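Teaching by Demonstration: Frequently Asked Questions

Sandholm Teaching Program
Last revised 2/22/18

What does it mean to teach by demonstration?

An operator performs a task with the robot, and the system records the motion of both arms together with the camera view. The recordings are later used to train the robot to carry out the task without an operator.

What is the difference between hand guiding and remote control?

In hand guiding, the operator holds the arms and moves them directly. In remote control, the operator moves a pair of handles at the Stiria station and the arms follow. Both methods are accepted. A single task must be recorded with one method from beginning to end.

What kind of workspace is suitable?

Sessions may be held in ordinary furnished rooms. A table with everyday articles on it, such as a bottle, a notebook or a remote, is suitable for most tasks on the current list. Participants are asked not to tidy the room for a session.
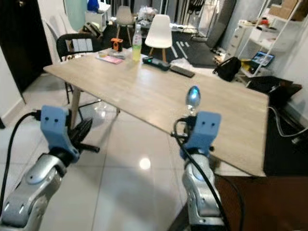

Chairs may remain where they are, provided that both arms can reach the tabletop without touching them. Cables must have enough slack for the full range of the task and should be checked before each recording.

How long does training take for a new operator?

Most operators complete the introductory course in 13 hours. The course ends with a supervised session of 18 recordings, which are reviewed by Graziella Cocco.

How many demonstrations does a task require?

This depends on the task. Simple pick-and-place work may need up to 364 accepted recordings. Tasks that use both arms at once generally need more.

What happens if I make a mistake during a recording?

Finish the motion safely, return the arms to the start position and mark the recording as "Rejected" in Wastum. Please do not delete it. Rejected recordings are kept separately.

May I stop a session early?

Yes. Recordings saved before the stop remain valid.

Whom should I contact about scheduling?

Requests should be sent to Sulastri Liew at the Hanrahan office. Applications for the next operator course open in October.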